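소형 서버실 폐열을 이용한 건조 온실 보조 난방의 타당성 검토
학부 종합설계 결과보고서

작성: 손윤희(Yoon-hee Son), Mylene Evangelista, Florante Sarmiento
지도: Nektarios Stergiou
제출일: 10월 1일

요약

본 보고서는 학과 부속 소형 서버실에서 배출되는 열을 인접한 실습용 건조 온실의 보조 난방에 이용할 수 있는지를 검토한 결과이다. 서버실의 배기 온도와 전력 사용 추이를 8월 한 달 동안 기록하고, 같은 기간 온실의 열손실 특성을 측정하였다. 기록을 바탕으로 공기 대 공기 방식과 수열 교환 방식의 두 안을 비교하였으며, 덕트 길이가 짧은 조건에서는 공기 대 공기 방식이 유리하다는 결론을 얻었다. 다만 동절기 실측이 없으므로 난방 분담률은 계산값으로만 제시한다.

1. 서론

1.1 배경

전산 장비가 소비하는 전력은 거의 전부 열로 바뀐다. 장비가 수행하는 연산의 종류와 관계없이, 전원부로 들어간 에너지는 최종적으로 실내 공기의 온도를 올리는 데 쓰인다. 따라서 서버실은 전력 소비 설비인 동시에 일정한 출력의 저온 열원으로 볼 수 있다. 열원의 온도가 낮아 발전이나 고온 공정에는 쓸 수 없지만, 요구 온도가 높지 않은 건조나 육묘 난방에는 적용 여지가 있다.

본 조가 대상으로 삼은 Clorkent관 지하의 서버실은 배기를 외벽 그릴로 그대로 내보내고 있다. 그릴과 실습 온실 사이에는 창고 한 칸이 있을 뿐이며, 온실은 겨울철에 전기 온풍기로 난방한다. 한쪽에서 열을 버리고 바로 옆에서 전기로 열을 만드는 배치이다. 연구 주제는 이 배치에서 출발하였다.

1.2 목적과 범위

본 과제의 목적은 다음 세 항목에 답하는 것이다.

가. 서버실 배기가 갖는 열량은 시간대에 따라 얼마나 변하는가.
나. 온실이 요구하는 열량 가운데 어느 정도를 배기로 대체할 수 있는가.
다. 설비를 추가할 때 서버실 냉각에 지장이 생기지 않는가.

경제성 분석은 개략 수준으로 한정하였다. 배관 및 덕트 공사의 견적은 받지 않았고, 건축 허가와 관련된 사항도 다루지 않았다. 서버 장비의 교체나 가상화를 통한 전력 절감은 별도의 주제로 보고 제외하였다.

1.3 선행 사례

Bienvenido Mangubat이 작성한 전년도 결과보고서는 동일 온실의 피복재별 열손실을 비교한 것으로, 본 과제는 해당 보고서의 열관류율 측정 절차를 그대로 따랐다. 전년도 보고서의 한계는 환기에 의한 손실을 고정값으로 둔 점이다. 본 과제에서는 출입문 개폐 기록을 함께 남겨 환기 손실을 따로 분리하였다.

Soriano 지역의 육묘 시설에서 전산실 배기를 도입한 사례도 검토하였다. 해당 시설은 덕트를 길게 설치하여 말단 온도 저하가 컸고, 운영 2년 차에 덕트 단열을 보강하였다. 본 조는 이 사례를 참고하여 덕트 길이를 설계의 첫 번째 제약 조건으로 두었다.

2. 대상 시설

2.1 서버실

서버실은 바닥 배선 구조의 단일 공간이며, 랙은 서로 등을 맞댄 두 열로 배치되어 있다. 찬 공기는 전면 통로로 공급되고 더운 공기는 후면 통로에 모여 배기팬으로 나간다. 후면 통로의 상부는 막혀 있지 않아 더운 공기 일부가 전면으로 되돌아온다. 예비 측정에서 랙 상단의 흡기 온도가 하단보다 높게 나타난 원인도 이 재순환으로 판단된다.

장비 구성은 균일하지 않다. 학과 공용 파일 서버, 수업용 계산 노드, 수명이 지난 데스크톱을 개조한 시험 노드가 섞여 있다. 시험 노드는 전원 효율이 낮고 팬 제어가 단순하여 부하와 무관하게 거의 일정한 풍량을 낸다. 전체 배기 특성을 해석할 때 이 노드들을 분리해서 취급해야 했다.

2.2 건조 온실

온실은 약용 작물과 종자의 건조 실습에 사용된다. 이중 필름 피복이며 북측 벽만 단열 패널로 되어 있다. 내부에는 선반식 건조대와 순환팬이 있고, 출입문은 창고 쪽으로 나 있다. 재배용 온실과 달리 목표 습도가 낮기 때문에 난방 공기의 상대습도가 중요하다. 서버실 배기는 수분이 더해지지 않은 채 가열된 공기이므로 이 점에서는 적합한 열원이다.

건조 작업은 작목에 따라 연속 운전과 간헐 운전으로 나뉜다. 연속 운전 중에는 야간에도 온도를 유지해야 하며, 이때의 난방 부하가 연중 최대가 된다. 간헐 운전에서는 주간에만 가온하므로 서버실 부하가 높은 시간대와 대체로 겹친다.

3. 측정 방법

3.1 측정 항목

측정 항목은 서버실 흡기 및 배기 온도, 배기 풍속, 분전반 기준 소비 전력, 온실 내외부 온도와 상대습도, 일사량, 출입문 개폐 시각이다. 온도는 Coraston 다점 기록계로 수집하였고, 풍속은 배기 덕트 단면을 등면적으로 나누어 열선 풍속계로 측정한 뒤 평균하였다. 온도 측정점은 두 시설을 합하여 11개소이다.

3.2 보정

온도 센서는 설치 전에 얼음물과 항온 수조에서 비교 보정하였다. 편차가 허용 범위를 넘은 센서는 교체하였고, 나머지는 개별 보정식을 적용하였다. 측정 종료 후 같은 절차를 반복하여 드리프트를 확인하였으며, 보정식을 수정할 만한 변화는 없었다.

풍속계는 교내에 기준기가 없어 제조사 교정값을 그대로 사용하였다. 풍량 계산의 불확도 중 가장 큰 몫이 여기에서 나온다. 배기 그릴의 날개 각도에 따라 단면 분포가 크게 달라졌기 때문에, 측정 중에는 각도를 고정하고 표시 테이프를 붙여 두었다.

3.3 자료 정리

기록계의 시계와 분전반 계측기의 시계가 서로 맞지 않아, 배기팬의 기동 시점을 기준으로 두 자료를 정렬하였다. 결측이 포함된 구간은 보간하지 않고 제외하였다. 결측과 이상치를 뺀 뒤 분석에 사용한 유효 구간은 모두 451개이며, 이후의 통계는 전부 이 구간을 기준으로 한다.

이상치는 출입문 개방, 센서 접촉 불량, 분전반 점검의 세 가지 원인으로 분류하였다. 원인을 특정할 수 없는 값은 제거하지 않았다. 제거할 경우 변동폭이 실제보다 작게 계산될 우려가 있었다.

4. 열량 산정

4.1 배기 열량

배기 열량은 공기의 밀도와 정압비열, 풍량, 흡배기 온도차의 곱으로 구하였다. 밀도는 측정 온도와 기압으로 매 구간 다시 계산하였다. 이와 별도로 분전반 소비 전력에서 조명과 제어 전력을 뺀 값을 구하여 배기 열량과 비교하였다. 두 값은 야간에 잘 일치하였고, 주간에는 배기 쪽이 다소 낮았다. 차이는 외벽과 천장을 통한 손실, 그리고 출입에 따른 공기 교환으로 설명된다.

유효 구간 전체에서 배기 열량의 중앙값은 약 1839 W였다. 시간대별로는 오후에 최대가 되고 새벽에 최소가 되었으나 변동폭은 예상보다 작았다. 공용 파일 서버와 시험 노드가 밤낮 없이 거의 일정한 전력을 쓰는 것이 주된 이유이다. 수업용 계산 노드의 변동은 방학 기간이라는 조건의 영향을 받았을 가능성이 있으며, 학기 중 값은 이보다 클 것으로 본다.

4.2 온실 열손실

온실의 손실은 피복 관류, 환기, 지중 전달의 세 성분으로 나누었다. 관류 성분은 일사의 영향이 없는 야간 자료만으로 회귀하여 구하였다. 환기 성분은 출입문이 닫힌 구간의 틈새 환기와 개방 구간의 환기로 구분하였다. 지중 전달은 측정 깊이가 얕아 신뢰도가 낮으므로 문헌의 계산식을 사용하였다.

피복 관류가 손실의 대부분을 차지하였고, 출입문 개방에 의한 손실이 그다음이었다. 창고 쪽 출입문에 방풍 커튼을 설치하면 환기 손실을 상당 부분 줄일 수 있다. 이 조치는 폐열 이용 여부와 무관하게 시행할 가치가 있다.

4.3 분담률

외기 조건별로 온실 요구 열량을 계산하고 배기 열량으로 나누어 비교하였다. 환절기의 간헐 운전에서는 주간 부하의 대부분을 배기로 충당할 수 있다. 혹한기 연속 운전에서는 배기만으로 목표 온도에 도달하지 못하며, 기존 온풍기를 주 열원으로 두고 배기를 보조로 운전해야 한다. 본 과제의 제목을 보조 난방으로 정한 것은 이 결과에 따른 것이다.

5. 설계안 비교

5.1 공기 대 공기 방식

배기를 덕트로 창고를 통과시켜 온실에 직접 공급하는 안이다. 구성이 단순하고 열교환 손실이 없다. 반면 서버실의 먼지가 건조물에 닿을 수 있으므로 여과기가 필요하고, 여과기의 압력 손실만큼 보조팬의 동력이 늘어난다. 온실에서 열을 받지 않아야 하는 계절에는 댐퍼로 기존 외벽 그릴 쪽으로 전환한다.

댐퍼가 고장 나더라도 서버실 배기가 막히지 않도록, 무전원 상태에서 외벽 측이 열리는 스프링 복귀형을 전제로 하였다. 온실 측 정압이 설정값을 넘을 때에도 동일하게 전환된다.

5.2 수열 교환 방식

후면 통로에 핀코일 열교환기를 두고 순환수로 열을 옮기는 안이다. 두 공간의 공기가 섞이지 않아 위생상 유리하고, 축열조를 두면 주간 열을 야간에 쓸 수 있다. 그러나 배기 온도가 낮아 코일 전후의 온도차가 작고, 필요한 전열면적이 커진다. 서버실 안에 물 배관이 들어간다는 점도 운영자 입장에서는 받아들이기 어렵다.

Cluldale 실험동에서 쓰던 중고 코일의 사양을 입수하여 적용 가능성을 계산하였으나, 풍량 대비 압력 손실이 과다하였다. 새 코일을 제작하는 경우에는 초기 비용이 공기 대 공기 방식을 크게 웃돈다.

5.3 냉각 영향

두 안 모두 배기 경로의 저항을 늘린다. 저항이 커지면 후면 통로의 압력이 높아지고, 앞서 언급한 재순환이 심해져 흡기 온도가 상승한다. 흡기 온도의 상승은 프로세서의 팬 회전수 증가로 이어지며, 허용 범위를 넘으면 동작 주파수가 제한된다. 개별 부품의 온도 여유는 방열판의 접촉 상태와 노드 내부의 공기 흐름에 좌우되므로, 실내 평균 온도만으로는 안전 여부를 판정할 수 없다.
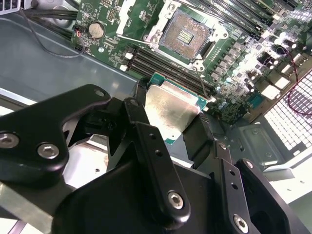
시험 노드 가운데 흡기 온도 여유가 가장 작은 장비를 기준으로 허용 압력 손실을 정하였다. 판정 조건은 최대 부하에서 주파수 제한이 발생하지 않을 것, 그리고 랙 상단 흡기 온도가 운영 지침의 상한을 넘지 않을 것으로 하였다. 후면 통로 상부를 차단막으로 막는 조치를 병행하면 두 조건을 모두 만족하는 것으로 계산되었다. 차단막이 없는 경우에는 공기 대 공기 방식에서도 여과기 오염이 진행된 시점에 두 번째 조건을 벗어난다.

따라서 차단막은 선택 사항이 아니라 설계의 전제 조건으로 분류한다. 재질은 난연 인증품으로 한정하며, 소화 설비의 방사 범위를 가리지 않도록 분할 설치한다.

5.4 종합 판정

덕트 길이가 창고 한 칸을 지나는 정도로 짧고 축열의 필요가 크지 않은 조건에서는 공기 대 공기 방식을 채택한다. 여과기는 차압을 상시 감시하고, 기준 차압에 도달하면 댐퍼를 외벽 측으로 돌린 뒤 교체한다. 수열 교환 방식은 온실이 이전되거나 건조실이 증설되는 경우에 다시 검토한다.

6. 불확도와 한계

배기 열량의 불확도는 풍속 측정이 지배한다. 온도차의 기여는 상대적으로 작다. 온실 손실 쪽에서는 지중 전달의 계산식이 대상지의 토질과 맞는지 확인되지 않았다.

가장 큰 한계는 측정 시기이다. 여름 자료로 겨울의 부하를 추정하였으므로 실내외 온도차가 작은 영역에서 얻은 계수를 큰 영역으로 외삽한 셈이다. 바람에 의한 관류율 증가도 반영되지 않았다. 학기 중 서버 부하의 증가는 분담률을 높이는 방향으로, 겨울 바람의 영향은 낮추는 방향으로 작용하며, 두 효과의 크기를 현재 자료로 비교할 수는 없다.

건조 품질에 대한 평가는 수행하지 않았다. 여과된 배기를 종자 건조에 직접 사용하는 문제는 작목별로 별도의 시험이 필요하다.

7. 후속 과제

가. 동일 측정점에서 동절기 자료를 확보하고 관류 계수를 다시 회귀할 것.
나. 후면 통로 차단막을 먼저 설치하고, 덕트 연결 전후의 랙 상단 흡기 온도를 비교할 것.
다. 여과기 차압과 교체 주기의 관계를 기록할 것.
라. 창고 쪽 출입문의 방풍 커튼 효과를 단독으로 측정할 것.

역할 분담

손윤희: 서버실 측정, 배기 열량 계산, 5장 집필
Mylene Evangelista: 온실 측정, 열손실 회귀, 4장 집필
Florante Sarmiento: 센서 보정, 자료 정렬, 3장 및 6장 집필
공동: 1장, 2장, 7장

부록 안내

부록 A에는 센서별 보정식을, 부록 B에는 배기 덕트의 단면 분할표를, 부록 C에는 제외 구간 목록과 제외 사유를 수록하였다. 원자료는 학과 자료실에 기록계 원본 형식으로 보관되어 있으며, 열람 신청은 지도교수를 통해 할 수 있다.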